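Every spring somebody tells me the robot butler is almost ready. I've been hearing it since I had a flip phone.

1/ Leonie Reisinger's talk at Nodamis was decent, I'll give her that. Then came the slide with 1,251 successful grasps. Of what? Blocks, mostly.

2/ My dishwasher already does a chore. It's ugly, it's a box, and it has never needed a keynote.

3/ Gleice Quintana asked about laundry and got "on the roadmap." So is my novel.

4/ Bread is a fairer test. Squeeze a roll too hard and you've ruined it, and no two are shaped alike.
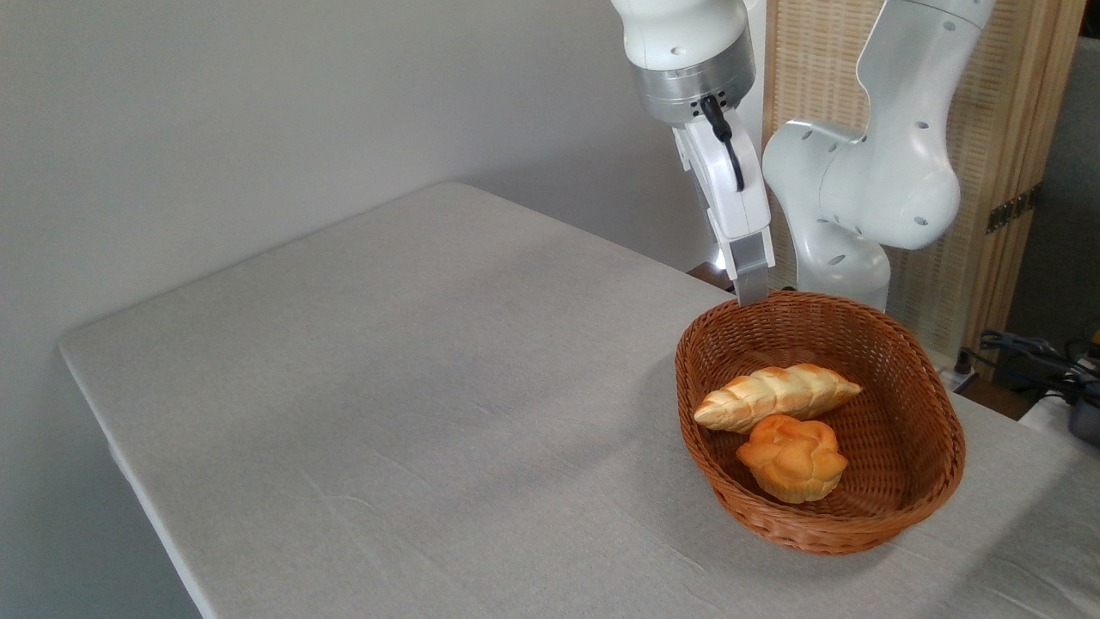
Two arms, two rolls, one basket.

5/ My aunt clears a table like that while yelling at someone in the next room.

6/ Show me a full dinner, crumbs included, in a kitchen they've never seen. Until then I'm keeping my sponge.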